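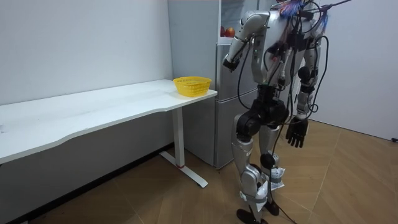

Two apples on the upper shelf of the refrigerator, next to the long desk.

Storing apples in a shared refrigerator
Asked by Clodagh Kavanagh, January 2020
Filed under: Kitchens and food storage
Viewed 212 times

Our office in Grukcombe has a small room with a two-door refrigerator and a long white desk beside it. Staff members are provided with fruit, and apples are at present placed directly on a shelf in the upper compartment. I have been asked to prepare a short written guideline for the room and would appreciate advice on the following points.

First, should apples be refrigerated at all, or is it acceptable to leave them in a basket on the desk? Second, if they are refrigerated, do they need a bag or a box? Third, should they be washed before storage or only before eating? The room is heated throughout the working day. Lettuce and other salad items are sometimes kept in the same refrigerator.

Answer 1
Submitted by Malachy Ó Dubhghaill
Marked as helpful

Apples may be kept either way. The choice depends on how quickly they are eaten. At room temperature they soften much sooner than they do in the cold, so in a heated room I would put out only what is likely to be taken within a few days and refrigerate the remainder.

A loosely closed bag with a few small holes will help refrigerated apples stay firm. A bare shelf is acceptable for a short period, although the skin may begin to wrinkle. Please keep apples apart from lettuce. They release ethylene gas as they ripen, and leafy vegetables stored close to them tend to turn brown. Bruised fruit should be removed promptly and used first.

Apples should be washed under running water immediately before they are eaten. If they are washed earlier, they must be dried fully before going into storage.
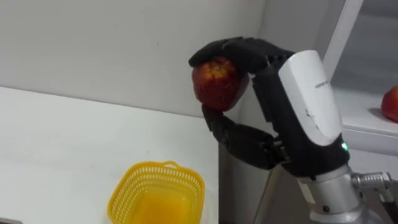
A red apple and a yellow mesh-sided basket on the white table.

For the portion left out, a basket with open sides is suitable. It allows air to move around the fruit and is simple to rinse. We use a similar one at Harms and keep the fruit in a single layer – the lower ones otherwise bruise under the weight. The basket should stand away from direct sun and from any heater.

Answer 2
Submitted by Lenni Laaksonen

Refrigerator. Always. Ours were kept there until April one year and they were fine. I do not see the need for a written guideline.

Answer 3
Submitted by Bláthnaid Dolan

I agree with the first answer, with one addition. Whoever refills the basket should take out the older apples and place them on top of the new ones. At our Ferkeck office this line was added to the notice on the refrigerator door, and less fruit has been thrown away. The basket itself should be washed with dish soap whenever it is emptied.

Comment from Clodagh Kavanagh: Thank you. I will include the points on lettuce and on washing. Does the advice on bags also apply to pears?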